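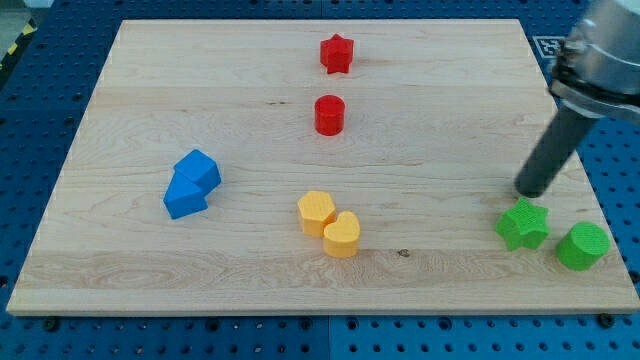

The Sorting Board

Print this story | E-mail to a friend

The blocks came in the mail from Beditville in October, wrapped in a tea towel I remembered. My aunt had sent no letter. She had written the postage on the outside of the parcel in pencil and then my address under it, in pen.

I put them on the board and left them there while I made tea. Then I came back and moved the two blue ones together, the way we used to. As kids we had a rule that blocks of the same colour were related. The triangle and the cube were brothers. The yellow heart was married to the yellow hexagon and they had to be touching or it was bad luck. The red star and the red cylinder were neighbours who didn't speak, so you always left a bit of wood between them.

I couldn't remember what the green ones were. I stood there for a good while trying.

My cousin would have known. He made up most of the rules, and he was strict about them. Once I put the star on top of the cylinder and he went out to the shed and stayed there until supper.

I rang my aunt. She is 80 and doesn't like the phone.

"Did they get there?" she said.

"They did. What were the green ones?"

"What green ones?"

"The green blocks. The blue ones were brothers."

"I don't know anything about that," she said. "I found them behind the hot water tank. Is the towel all right?"

I said the towel was fine. She told me the bus to Scanlon had been cancelled again and that she was getting a lift now from a woman at church. Then she said she had a pot on, and hung up.

I had tea and did the dishes. Before bed I went back and tried the green ones a few ways, close together, then apart, then one of them over by the heart. None of it looked wrong to me. I put them back where they had been and turned the light off.

In the morning I washed the towel and mailed it back to her.

Print this story | E-mail to a friend

Comments (3)

teroner_reader: We had the same rule about colours in our house. Green was the police.

Mum of two, Vundard: I liked the aunt. I wanted more about the cousin though.

old7: Good story. Hot water tank is where ours were too.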